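Visit to the Skuvora test room, June 2024

We went to Skuvora to compare two finger types for our Disten arm before we order. The room is small and bright, and they let us choose the objects. The padded fingers cost 74 more per pair. I began with the kitchen knife, because our present fingers always let the handle turn.

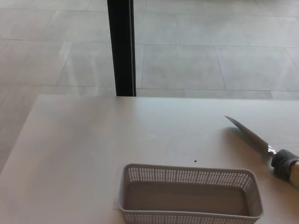
Scoop and basket

The second task was the metal scoop, with the plastic basket as the target. A scoop is more difficult for me to judge, as the neck is narrow and the weight is far from the fingers.
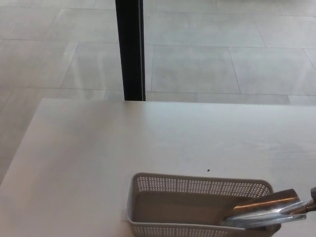 Their log has 3,662 grasps from January until now, nearly all with the Hekine controller. I asked for the file and they promised to send it. We use a Kazemi controller, so I would like to repeat the knife test at home before we decide.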